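Why Does a Phone Case Have Holes?

A phone case is like a coat for a phone. It covers the back and the sides, and it leaves a few places open.

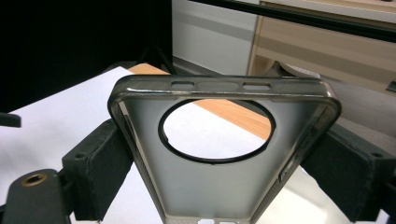

A smoky-gray case, seen from the inside. The big round hole is for the camera.

Look at the camera hole first. If the case covered the camera, every photo would come out cloudy. Not all phones have a round camera area. Some need a square hole or a long one.

Now find the small slots along the top edge. Slots like these can let sound in or out. The side has an opening too, so fingers can reach the buttons.

The raised edge is called the rim. It wraps around the phone and helps hold it in place. On many cases it also stands a little higher than the glass. When the phone lies face down, the rim touches the table first.

Try this: put a phone case on a sheet of paper and trace it, holes and all. Trace a second case next to it. Do the 2 camera holes match?

Word to know
Translucent: lets some light through, but is not as clear as a window.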